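4.5 Missed grasps on bright cloth

Figure 4. Wrist view with white fabric between the gripper fingers.
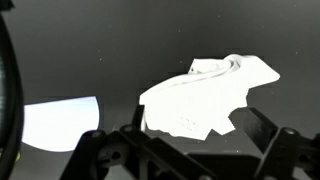
Plinport reported, on reading our draft, that the same fault had stopped their own folding cell, and that lowering the exposure alone had not cured it. Our results agree. Over 454 trials on the Wilska bench, 15 ended with the gripper closing on a single layer or on nothing. White fabric on the dark gray surface was often overexposed, and the depth estimate had no shading to work from except near the folds. The planner still rated these grasps as safe. We now reject any grasp point in a saturated region and retry up to 5 times before the arm stops.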